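Worville Toy Library and Play Room
Progress report to the Mikkelsen fund, second instalment
24 April 2021
Prepared by Heidrun Hämmerli

Sorry this is brief, we open again shortly and I am writing between deliveries. Full accounts to follow in the usual spreadsheet.

Where we are

Main sorting done. Shelving up on two walls, third wall waiting on brackets (wrong size sent, going back). Floor mats down. Loans desk moved nearer the door so parents with buggies don't have to squeeze past the book corner.

Loans to date 3469, counting everything since the grant began, including the doorstep loans over winter. More than I expected with the room shut for so long. Shape and building sets still the most asked for, then puzzles, then anything with wheels. Dressing up boxes are not going out at the moment, will look again in September.

Shape sets

This was the bit you asked about in your last letter so a little more detail. The old sets came to us from Parken playgroup when it closed, all in one crate, all mixed. Pieces from several makers, differing sizes, some chewed. We have now washed the lot, thrown out anything cracked and made up new sets by colour and shape. Plain colours only, red, yellow, green and blue. Cubes, cylinders, hexagons, triangles, stars, hearts.

The pale striped wooden boards are working well as a base. Children can see what they have got in front of them, and pieces don't wander off under the radiator quite so much. Smaller sets go out with fewer than ten pieces, which suits the two and three year olds and is much quicker to check back in.

Eight on the board is a good size for a starter set. Two of the same shape in different colours gives them something to match, the red and green stars for instance, or the two cylinders. The hearts are the favourite by a mile and also the ones that go missing.
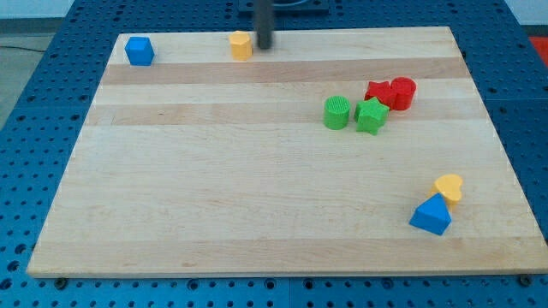
Spending so far

Shelving and fixings: 2707, incl. delivery. Over what we put in the bid because the price of timber went up between the quote and the order. Covered by not buying the second trolley.
Storage tubs and labels: 500, as planned. Lids are a bit stiff but they stack.
Cleaning materials: 60. Will need more before the autumn.
Mats: paid out of our own funds, not charged to you.

Nothing spent yet on the outdoor line. Would like to carry this over if you are happy to, please let me know either way as the form only gives me one box to tick.

What has gone less well

Labels. First lot peeled off in the wash. Second lot are the printed sort from Zulano and seem to be holding, but ask me again in a few months. Also the picture cards for the lids, we had planned one for every set showing what should be inside, only about half are done. Slow job, each set needs laying out, checking against the list, then the card printed and covered.

Opening hours still shorter than in the bid. We are booking families in one at a time and wiping down after each visit, so a morning goes fast. No complaints so far apart from one about parking.

The hexagons. We were short of these when the sets were made up, so some sets have an extra cube instead. Parents have noticed (one wrote a very nice note). Looking for a match in the right size, the ones I ordered were too thin and fell over, sent back.

Next three months

- finish third wall once brackets arrive
- rest of the lid cards
- start the matching and sorting table for under fives, same boards, shapes left out for them to use during the visit
- stock check before the summer, all tubs opened
- write to the Parken families, a lot of them have moved accross to us and we have no current phone numbers

Anything you need to decide

Only the outdoor money, see above, and whether you still want the visit in person or would rather wait until September. Either is fine by me. If you do come the side entrance is the one to use, front door sticks.

Receipts are in the envelope. One missing, for the second tub order, have asked the shop for a copy and will send it on seperately.

H. Hämmerli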